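Keeping Small Things Where They Belong: Kitchen Counters, Drawers and the Corner Where the Mail Lands

I have been tidying the same kitchen for a good many years now, and I still find a rubber band in the butter dish every so often, so please take all of this as friendly talk from someone who is still learning. Let's start with fruit, as it takes up more of my counter than anything else in the summer and a fair bit of it in February too.

Grapes keep best unwashed. Leave them on the stem, pick out any that have gone soft, and put them toward the back of the refrigerator where the cold is steady. I used to move mine into a pretty bowl and they shriveled in days. The store container has vents and does the job very well, so now the bowl holds lemons.

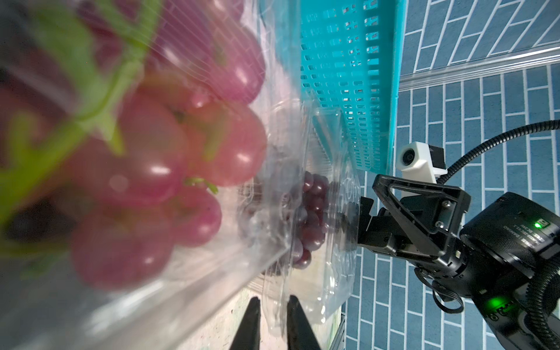 Pink-red grapes, still in their clear plastic container.

When a clamshell is finally empty, wash it in lukewarm water (hot water will warp it, ask me how I know!) and let it drain upside down. I use mine for seed packets, birthday candles and the little bags of screws that come with shelves. Cut the lid off and you have two drawer trays for nothing.

Now, wipe-down surfaces. If you have tile behind your counter, light grout will show every splash of tomato. Mix baking soda with just enough water to make a paste, rub it in with an old toothbrush, go and have your coffee, then rinse with a clean cloth. Printed mats and oilcloth want gentler treatment, only a drop of dish soap and a soft rag, and do dry them afterward or the pattern goes cloudy.

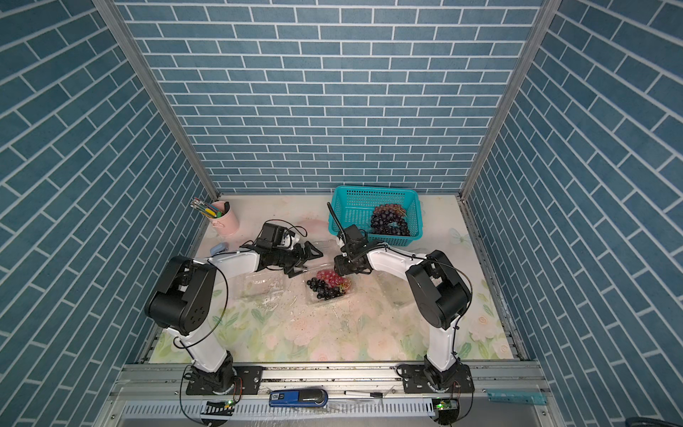
Page last changed: November 8, 2024

For scratched tabletops I have tried more things than I care to list. Fine sandpaper is all right on bare wood, 400 grit first and then 600 if you want it silky, but keep it well away from laminate, where it only makes a dull patch. The Stotent paste somebody gave me smelled wonderful and did very little.

Baskets are where I get carried away. The plastic ones with holes in the sides are the best buy in the store, they rinse clean in the sink and let damp dish towels breathe. My two Bikska ones have lived under the sink through 42 bottles of vinegar, or it feels like that many.
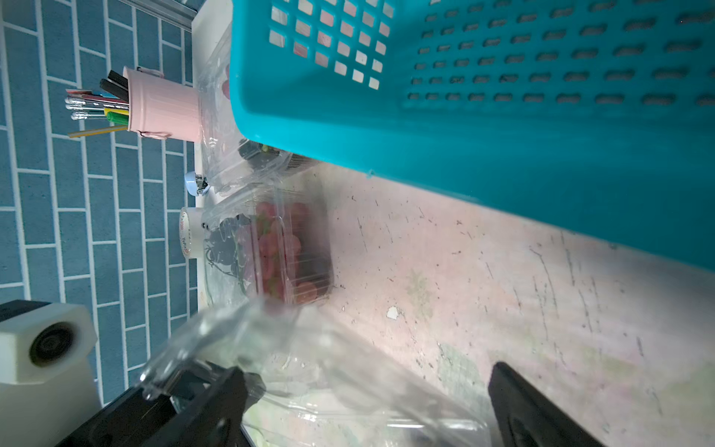
How do I get ballpoint ink off a plastic basket?
Dab it with rubbing alcohol on a cotton ball, working from the outside of the mark inward, then wash with soapy water. Try a hidden spot first.

Pens deserve a paragraph of their own. Once a season I sit down with scrap paper and scribble with every single one, and the dry ones go straight out. Store markers on their sides if you can, and put a little dried rice or a few clean pebbles in the bottom of a light cup before the pens go in.

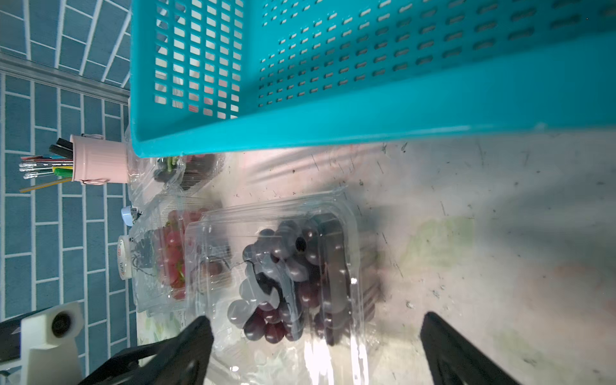 Is it worth keeping pencils in the kitchen at all?
I would keep one or two for labeling freezer tape, as pencil holds up in the cold and ink often smears.

Next I want to write up the spice shelf, and the business with the sticky paprika lid.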